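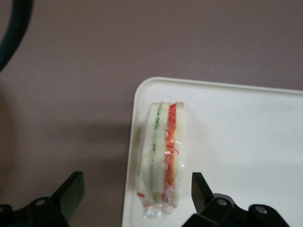

Pellum shelf and tray tasks: wrist camera set

Maintained by Panya Ratanaporn and Daranee Hemmin. Last edited Jul 6, 2020.

Pellum is the small dataset we use to test the grasp planner in Odico. It covers packaged food and drinks on a tabletop, with trays, a basket and a stepped clear display stand. It holds 53 episodes of one arm with a two-finger gripper. Each episode has wrist camera video, joint states, gripper width and a text label for the task.

What is in the folder

episodes/ - one subfolder per episode, numbered from 000
labels/ - task text and start and end frames for each grasp attempt
splits/ - train.txt, val.txt and the held-out list
tools/ - the viewer and the export script
calib/ - camera intrinsics and the wrist-to-camera transform

The held-out list has eight episodes. Please don't tune on them. If you need more validation data, take it from train and say so when you report numbers.

Getting started

Install the requirements, set PELLUM_ROOT to the folder you unpacked, and run tools/view.py with an episode number. The viewer plays the video next to the gripper width curve. Press N to jump to the next labeled attempt.

To export for training, run tools/export.py. The default is 10 frames per second. The joint states are resampled to match, using the nearest earlier sample. We tried interpolating the gripper width and it blurred the close event, so that option is off unless you pass --interp.

Perception notes

The segmentation model is Fallahi, trained on opaque boxes and cans. It does badly on two kinds of surface:

Clear film. A wrapped sandwich gets split along its filling, and highlights on the film are often marked as separate objects. We merge masks that share a long edge before planning.

Clear acrylic. The table color comes through the shelves, and the white edges of the stand are picked up as thin objects. The mask filter drops anything narrower than the fingertip.

Both gripper fingers are in view for the whole episode. Use the finger mask in calib/ before running any detector. The mask was drawn by hand with the gripper open, so it is a few pixels off when the fingers are closed.
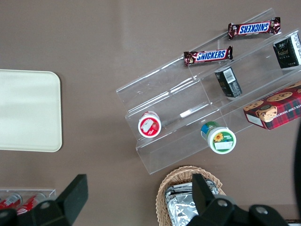 Wrist view of the display stand with candy bars, boxes and two round containers; foil package in the basket.

Upside-down text is common in the wrist view. Two items of the same brand can face opposite ways on neighboring shelves, so don't rely on a text reader to tell them apart. Labels in this set name the item and the tier, for example "candy bar, top shelf".

Known problems

Episode 031 has a gap in the joint states. The video is fine. The export script skips it with a warning.

Items at the border of the image are labeled only if the annotator could name them. A box that is half out of view may have no label at all - treat missing labels there as unknown.

Depth is not included. The planner gets height from the Bollow shelf model, and its config file is in calib/ too.

Planned for October: a second pass on the tray labels and a finger mask for the closed gripper. Send label fixes to Daranee, and anything about the export script to Panya.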